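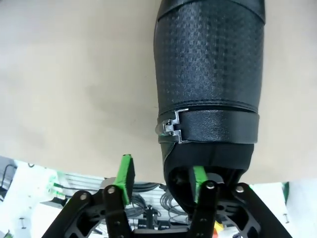

Black strap with silver metal clasp, fastened

How to keep a to-read list under control in Vusum

Vusum is a reading log that runs in a browser. The steps below set up one list with a fixed upper limit and a simple rule for adding and removing books. A free account is enough.

Before you start

Collect every title you mean to read in one place. This includes e-books, library holds and review copies. If your titles are in Flamia, open Settings, choose Export and save the list as a CSV file. Vusum accepts up to 506 rows per import, so split a longer file first.

Step 1. Import the list

Open Shelves, then Import, and select the file. Match the Title and Author columns by hand. The automatic match often swaps them when the author's surname comes first. Leave Rating blank.

Step 2. Set the limit

Open the new shelf and enter a number under Maximum titles. The default is 300. For a reader who finishes a book most weeks, 200 is a workable ceiling – lower it later if the shelf stops moving.

Step 3. Add tags

Use 3 tags only: owned, borrowed, wanted. Borrowed books should also have a due date, entered in the Date field and not in the notes. Vusum sorts by the Date field and ignores anything typed elsewhere.

Step 4. Remove duplicates

Choose Tools, then Find duplicates. Different editions of one book are listed as separate titles. The Flanagan paperbacks from Brarnberg are a common case, as the reissues carry new ISBNs. Keep the edition you own and delete the rest.

Step 5. Turn on the one-in, one-out rule

Under Shelf rules, tick Block new titles when full. When the shelf reaches its limit, Vusum will ask you to finish or remove a book before it adds another. Wanted titles can be left out of the count with the second tick box.

Export a copy of the shelf after each large change. Deleted titles cannot be restored.

Last updated: July 29, 2020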